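Etivley Shouldered Hex Studs, Box of 500 – Review

Category: Fasteners and Hardware
Purchased by reviewer: yes
Use: bench fixtures, guard mounts, one gearbox cover

The Etivley stud is a one-piece machined steel part with a thread at each end, a plain cylindrical shank and an integral hexagonal collar. The short thread goes into the casting or plate, the collar seats on the face, the shank locates whatever is being mounted, and a nut on the upper thread holds it down. It replaces a stud, a jam nut and a spacer bushing. My shop had been using that three-piece arrangement on fixture plates for years, with the usual result that bushings went missing and the jam nuts were put back in the wrong order.

I ordered the box of 500 in July. A smaller pack exists but the price per part is poor.

Packaging and condition on arrival

The studs come in bulk in a lined carton, oiled, with no dividers. Threads therefore touch other threads for the whole trip. I pulled 40 parts from different depths in the carton for inspection and found two with a small flat rolled onto the first crest of the upper thread. Both cleaned up with a die in a few seconds. For a part at this price I would accept that, but Brilach ships a comparable stud in plastic trays and I have yet to find a damaged crest on one of theirs.

The oil is heavier than it needs to be. It protects well and it also picks up every scrap of packing paper in the carton. Plan on a solvent rinse before assembly, and before any threadlocker in particular. Paper left in the upper thread will bunch under the nut and give a false torque reading.

Dimensions

I measured the same 40 parts with a micrometer on the shank and a height gauge across the two shoulders. Shank diameter was inside the drawing tolerance on every part, and the spread was small enough that I stopped sorting them for locating duty. Shoulder-to-shoulder length was less consistent. All parts passed, but they clustered toward the long end, and if you are stacking a plate between the collar and a washer with little clearance you should measure your own batch first.

Hex size across flats was good. A six-point socket fits with no rock. A twelve-point works but will bruise the corners if you are removing a part that has been in service.

Thread gauging: the go gauge ran freely on all 40 at both ends, the no-go stopped where it should. The lead chamfer on the upper end is generous and the nut starts by hand without hunting. The lower end is blunter and takes a little more care to start square in a tapped hole, mainly in aluminum.

Finish

Dark and even, with a light gloss under the oil. The shank is visibly smoother than the hex, and the collar flats vary from part to part. None of this affects function. If you want a cosmetic match across an exposed row of fasteners, pick through the box.

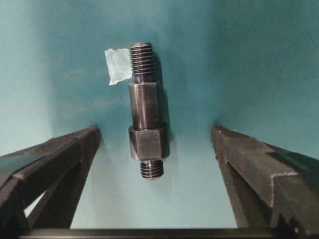

Upper thread, neck, shank, hex collar and short lower thread, with a ragged bit of pale paper or tape on the upper thread.

The short neck under the upper thread is a useful detail. It gives the thread a clean runout, so a close-fitting plate drops onto the shoulder instead of riding on the last partial thread. The Darketti stud we used before had no relief there, and every plate had to be countersunk to clear it.

In service

The studs have gone into three fixture plates and a set of guard mounts, 61 parts in total. Installation torque was taken from the supplier's sheet, applied at the hex. None stripped and none sheared. The two fixture plates that get changed over daily have been through the summer with no measurable wear on the shanks, although the oil film is long gone and there is light surface rust on a few collars near the coolant tray. The finish should be treated as storage protection only. For wet locations, use a plated or stainless part.

Removal was clean except where I had used high-strength threadlocker. Those needed heat – that is my doing and not a fault of the stud.

Documentation

One folded sheet with a dimensioned drawing and a torque table. The drawing is legible and correct as far as I checked it. The table gives values for dry threads only, while the parts arrive oiled. Degrease them or work out your own figure. The distributor, Tomaszewski, sent a PDF of the same sheet when asked and had nothing for lubricated threads.

Pros
Consistent shank diameter
Thread relief under the upper thread
Hex collar takes a socket properly
Hand-starts easily at the nut end

Cons
Bulk packing, occasional damaged crest
Heavy oil, needs a rinse
Length runs long within tolerance
Torque table for dry threads only

Rating: 4 out of 5

I would buy the same box again for indoor fixture work. For anything where the stack height is tight, the Brilach part costs more and saves the sorting.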